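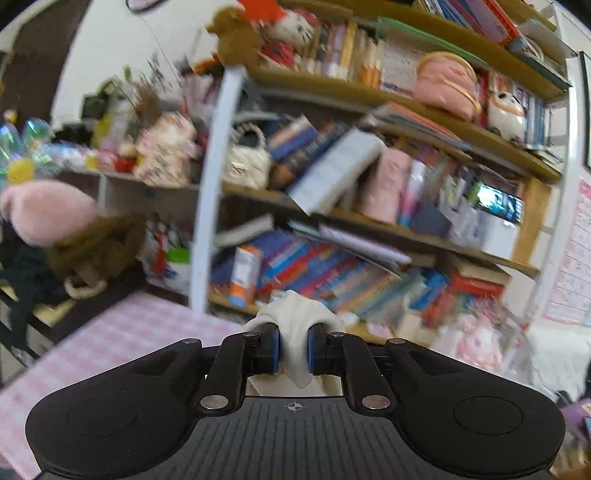
Unit 7: Seeding a conference bracket

Welcome back, everybody, and thanks for sticking with me through the tiebreaker material (I know it dragged!). Today we seed the Durier Conference, all 28 teams of it, using results through **16/12/2019**.

Start with conference record, then head-to-head, then strength of schedule. Zarnwood and Chraibi both sit at seven wins, and they haven't played each other yet, so you'll need that third step for them. Take your time with it, please, and write down every opponent you used.

- Schedule ratings are in Bheki Shezi's table. Citeo's rating is 1,308, and a higher number means a harder schedule.
- Exhibition games don't count, even the fun ones.
- Road wins get no bonus until we reach at-large picks.

Bring your bracket on paper next time, with your name on it.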